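Gatlow Cell Marking and Guarding Kit, for two-arm benches

Home > Safety > Bench cells

In stock. Ships from our Tindall warehouse, order before 14:00 for same day.

Everything you need to mark out a shared bench where people and arms both reach in. Floor markers, lockout tags, reach labels, one laminated rules card. Made for small shops and teaching labs that dont have a full fence.

What's on the card:
- Stop both arms before you put a hand over the table. Both, even if only one is moving.
- Blades hang points down when they're on the board.
- Gripper cables get checked for rubs at start of shift.
- Home position is clear of the tool board.
- Loose leads off the walkway. 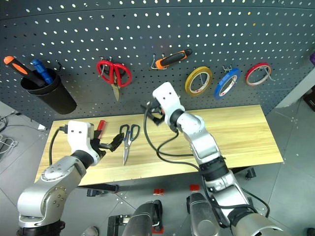 Card wipes clean, grey or white backing. Floor markers stick to tile, sealed concrete and vinyl. Not for carpet. Peel off with a bit of heat, no residue on most finishes.

Kit contents: 96 floor markers, 17 reach labels, 14 lockout tags, the card, zip ties. Refills sold seperately, see Vostik marker rolls.

Please note the kit is not a risk assessment and doesn't replace one. Do yours first, then label to match. Your local regs come before our card, always.

Bulk colour options on request. Irkgate pickup by arrangement only, mornings.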